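Stilcombe Home & Yard Forum > Interior > Painting and Finishes

Thread: Deglosser or sanding before repainting kitchen cabinets?

drywall_dan_ish
Posted 18th October
I have 21 cabinet doors to repaint, currently a semi-gloss oil from the previous owners. It's in decent shape, no peeling. The guy at the Stondgate paint counter sold me a bottle of liquid deglosser and said I could skip sanding. Has anyone done it that way and had it hold up?

mapleandpine
I used deglosser on a bathroom vanity and it was fine for a year. Then it started chipping around the knobs. I'd sand.

tworoomsleft
Chipping around the knobs is fingernails and hand grease, you'd get that either way. I did my whole kitchen with deglosser and a bonding primer in June of last year. No chips so far. The primer is doing the work.

mapleandpine
My vanity had bonding primer too. Same counter guy, probably.

oldhousebasement
Clean first, whatever you pick. Degreaser, rinse, let them dry overnight. Then scuff with 220. You don't need to take the old paint off, you only need to kill the shine. It takes me five minutes a door. If the house is old enough for lead paint, test before you sand anything.

drywall_dan_ish
House was built in the 90s so I'm not worried about lead. Is 220 enough? I have a pack of 80 and a pack of 400 in the garage.

oldhousebasement
80 will leave scratches you'll see through two coats. 400 is for between finish coats. Buy the 220.

tworoomsleft
Agree on the 80. I still think he can skip it on the flat parts and only scuff the edges.

coletti_ave
Painted for a living for a while. We sanded everything, even when the can said we didn't have to, and a callback cost us more than the sandpaper. Also number your doors and the hinge locations with tape inside the hinge cup. Took me one bad job to learn that.

mapleandpine
Seconding the tape. Mine are still in the wrong order on one side of the sink.

drywall_dan_ish
OK, going with cleaner, 220, bonding primer, two coats. Deglosser was 40 bucks with the brushes, so I'll see if they take it back. Doors are off now and I cleared the drawers out too.
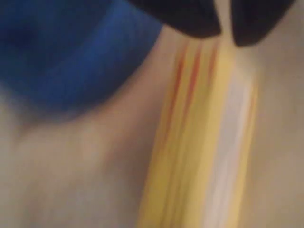 sharifi_lane
How long should the primer dry before the first finish coat?

oldhousebasement
Go by the recoat time on your can, and add a few hours if the garage is cold or damp. If it gums up when you sand it lightly, give it another night.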